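Werkstattbuch, Mai
Eingetragen von: Werkstatt Teltstead, Uhrenbank

8:40

Gehwerk aus der Brondlow-Standuhr wieder auf dem Bock. Gestern Abend noch ohne Pendel ablaufen lassen, lief durch, aber ungleich. Heute erst mal gar nichts zerlegen, nur hören und schauen. Abfall links deutlich länger als rechts. Kann der Bock sein, der steht nicht ganz im Lot, also Wasserwaage drunter und zwei Messingstreifen untergelegt. Danach besser, aber nicht gut.

Ankerpaletten: auf der Eingangsseite eine richtige Rille, mit dem Fingernagel spürbar. Ausgangsseite nur matt. Hat schon mal jemand dran rumgeschliffen, die Fläche ist leicht ballig. Hebung stimmt deshalb nicht mehr. Zwei Möglichkeiten:
– Anker auf der Welle seitlich versetzen, so dass die Zähne auf frischem Stahl laufen
– Paletten abziehen, Achsabstand nachstellen

Erste Variante ist mir lieber, kostet kein Material. Platz ist da, knapp zwei Millimeter nach hinten. Die Ankernabe ist weich aufgelötet, nicht vernietet. Also machbar.

9:30

Zerlegt. Federhaus gibts hier keins, Seilzug mit Trommel, das macht es angenehmer. Trotzdem vorher Gewicht ab und Sperrklinke kontrolliert. Die Klinkenfeder ist gebrochen und mit Draht geflickt, der Draht hat wohl Jahrzehnte gehalten. Wird neu gemacht, Federbronze liegt in der zweiten Schublade.

Platinen: hintere Platine hat drei gepunzte Lager. Wer immer das war, hat mit dem Körner rund ums Loch geschlagen statt zu buchsen. Sieht furchtbar aus. Zapfen vom Zwischenrad dementsprechend eingelaufen, einseitig. Minutenrad geht noch. Steigrad hinten: Loch oval, Richtung Ankerwelle gewandert. Erklärt einen Teil vom ungleichen Abfall.

Liste für mich:
Zwischenrad hinten buchsen
Steigrad hinten buchsen
Steigrad vorne nur glätten, Spiel ist ok
Ankerwelle beide Zapfen rollieren
Klinkenfeder neu
Seil neu (das alte ist irgend ein Wäscheseil)
Pendelfeder prüfen, hat einen Knick

10:50

Reinigung. Paquette-Konzentrat 1 Teil auf 13 Teile Wasser, warm. Letztes Mal stärker angesetzt und prompt rötliche Flecken auf dem Messing gehabt, das kommt vom Ammoniak, wenn man es zu lange liegen lässt. Diesmal 10 Minuten, dann raus, dann zweimal spülen, dann Alkohol. Stahlteile getrennt! Steht schon dreimal in diesem Buch und trotzdem lag wieder eine Schraube mit im Korb.

Nach dem Bad alle Lagerlöcher mit Putzholz ausgedreht. Das erste Holz kam schwarz raus, das vierte immer noch grau. In den gepunzten Löchern sitzt der Dreck in den Kerben, da hilft nur aufreiben, die werden eh gebuchst.

Zähne vom Steigrad unter der Lupe: Spitzen gleichmäßig, einer minimal gebogen. Mit der Flachzange und Papier dazwischen gerichtet. Rundlauf danach im Drehstuhl geprüft, sauber.

12:15

Buchsen. Beim Zwischenrad Mitte des ursprünglichen Lochs angezeichnet, dafür die unbeschädigte Seite vom Loch genommen und mit der runden Feile den Verschleiß auf der Gegenseite ausgeglichen, damit die Reibahle nicht wegläuft. Klappt jedesmal besser als nur mit dem Zentrierer. Buchse von innen eingepresst, bündig gedreht, Ölsenkung nachgeschnitten. Rad fällt frei von Platine zu Platine, wenn man kippt. So solls sein.

Steigrad: erste Buchse versaut, zu weit aufgerieben. Zweite sitzt. Pause.

13:20

Zapfen poliert. Erst Ölstein, dann Polierstahl, zuletzt rolliert. Hinterer Zapfen vom Zwischenrad ist jetzt etwas dünner, Buchse dazu passend gelassen. Ankerwelle hat am vorderen Zapfen Rostnarben, kriegt man nicht ganz weg ohne zu viel abzunehmen. Bleibt so, beobachten.

Anker gelöst, versetzt, wieder gelötet. Möglichst wenig Hitze, Paletten dabei mit nasser Watte umwickelt damit die Härte nicht rausgeht. Feilprobe an der Kante: noch hart.

14:45

Zusammengesetzt, geölt. Nur Zapfen und ein Hauch auf die Paletten, Triebe bleiben trocken. Öl von Romdale, die kleine Flasche, ist fast leer – nachbestellen!! Gleich auch Federbronze und Seil mit auf die Bestellung. Buchsen in der mittleren Größe sind ebenfalls knapp.

Test mit 500 g weniger Gewicht als original: läuft, Pendel schwingt noch ordentlich über den Abfall hinaus. Das ist ein gutes Zeichen, heute früh wäre sie so stehen geblieben. Mit vollem Gewicht ist der Tick jetzt nach Gehör gleichmässig. Pendelfeder vorerst die alte drin, Knick gerichtet, ich trau ihr aber nicht.

15:30

Dazwischen Kleinkram. Wecker für die Ablage, auf dem Batteriefach ist kein Deckel, Öffnen kommt frühestens morgen dran.
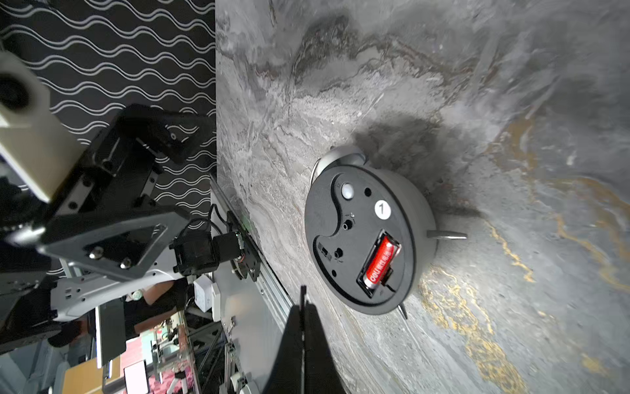 Glockenwecker von hinten, Aufkleber »1«

Bei Weckern generell, weil zuletzt wieder gefragt wurde: mechanische vor dem Öffnen ganz ablaufen lassen, Gehwerk und Weckwerk, beide. Bei Quarz Batterie raus und Kontakte anschauen, Grünspan mit Essig und Glasfaserstift, danach mit Alkohol nachwischen. Knöpfe und Flügel in der Reihenfolge ablegen, in der sie runterkommen. Linksgewinde gibts öfter als man denkt, also nicht gleich mit Gewalt.

16:10

Kalkulation Standuhr: mit der zweiten Buchse und dem neuen Seil komme ich auf rund 500 Euro, wenn das Schlagwerk nicht auch noch aufgeht. Schlagwerk hab ich nur oberflächlich angeschaut. Windfang schlackert, Hebnägel haben Spuren, die Falle fällt aber sauber in die Schlossscheibe. Würde ich reinigen und in Ruhe lassen. Vorher anrufen und fragen, ob sie überhaupt schlagen soll, bei der letzten aus Brondlow wurde der Hammer ja gleich wieder abgestellt.

Offen:
– Laufprobe über Nacht am Bock, Stand morgen früh notieren
– Pendelfeder neu bestellen, Maß vorher nehmen (Breite oben und unten sind verschieden!)
– Zeigerreibung zu stramm, Spannscheibe etwas flacher drücken
– Zifferblattfüße: einer wackelt, Stift ersetzen
– Reinigungsbad ist verbraucht, in den Kanister, nicht in den Ausguss
– Drehstuhl Riemen rutscht bei kleinster Scheibe

16:50

Uhr läuft seit zwei Stunden, Amplitude unverändert. Auf Funkzeit gestellt. Pendelmutter markiert, halbe Umdrehung Richtung schneller. Licht aus über der Bank, Bock bitte nicht verrücken.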